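How to open a pomegranate on a plate and keep the kitchen clean

Many people like pomegranate but they do not buy it, since they remember the red spots on the shirt and on the wall. I was the same for many years. In my family we opened the fruit with a big knife on a wooden board, and after that my mother washed the board, the table and also the children. Now I do it in another way, with two or three plates and one bowl of water, and I want to explain it step by step.

The method is slow the first time. Please do not begin it when the guests are already sitting at the table.

What you need

One ripe pomegranate
One wide plate with a raised rim
One deep bowl with 700 ml of cold water
A small sharp knife
A spoon and a strainer
One or two clean plates for serving
A small dish rack, if you have it

Choosing the fruit

Take the pomegranate in your hand. It must feel heavy for its size. The color is less important than people think, and a fruit with yellow or orange parts on the skin can be very sweet inside. Do not take one with soft brown places or with a crack that smells like wine. The crown should be dry. In my town the best ones come in December, and the shop Kushwaha sells them one by one, so you can touch them before you pay.

At home the fruit can wait on the counter for some days. If you want to keep it longer, put it in the refrigerator in a paper bag.

Preparing the place

I wash the fruit under the tap and dry it with a towel. Then I put it on the wide plate, and the serving plates stand in the rack close behind, so I can take them with one hand when the other hand is full of juice. A low rack is enough for this. The tall kind with two floors is in the way of the elbows. 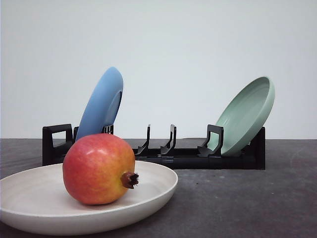
Vatwood Kitchen Pages, Issue 18, p. 143

A shallow plate is good for this work if the rim goes up a little at the edge, because the juice stays inside it. A completely flat board lets everything run to the table. Light plates are also practical for me: I see at once if some small piece of white skin is lying between the seeds. But any plate you already own will do the job.

Put on an apron or an old dark shirt. If your table is of stone or unpainted wood, lay a damp cloth under the plate. The juice of pomegranate can stay in such materials, and I had one spot on my windowsill for a whole winter.

Opening the fruit

1. Hold the fruit on the plate with the crown to the side. With the tip of the knife make a shallow cut all around the crown, one finger away from it. Cut only the skin, not the seeds. Keep the other fingers behind the knife.

2. Pull the crown off like a small lid. If it does not want to come, cut a little deeper in the place where it holds.

3. Look inside. You will see white lines going from the center to the outside. Turn the fruit so that it looks up, and make one shallow cut in the skin along each line, from the top almost to the bottom.

4. Put the knife away. Push both thumbs in the middle and open the fruit slowly. It will come apart in pieces like an orange.

5. Put the pieces in the bowl of water. Under the water, push the seeds out with the thumbs. The seeds go down and most of the white skin swims up.

6. Take the white skin away with the spoon and pour the rest through the strainer. Let it stand for a few minutes, then move the seeds to a serving plate.

If the water becomes very pink, you cut too deep. The seeds are still good to eat, they only lost some juice.

Cleaning after

Wash the wide plate immediately with cold water and then with warm water and soap. Put it back in the rack on its edge, with a free place between it and the next plate. When two plates touch, the water stays between them.

The rack also needs washing. Once a week I turn mine over in the sink and go between the prongs with an old toothbrush. For gray marks from hard water I use vinegar, leave it for 18 minutes (the time of my coffee) and rinse well.

Keeping the seeds

In a closed box in the refrigerator the seeds stay fresh for several days. You can also freeze them. Spread them first on a plate in one layer, and when they are hard, put them in a bag. They are softer after freezing, so I use them in yogurt or in a sauce and keep the fresh ones for salad.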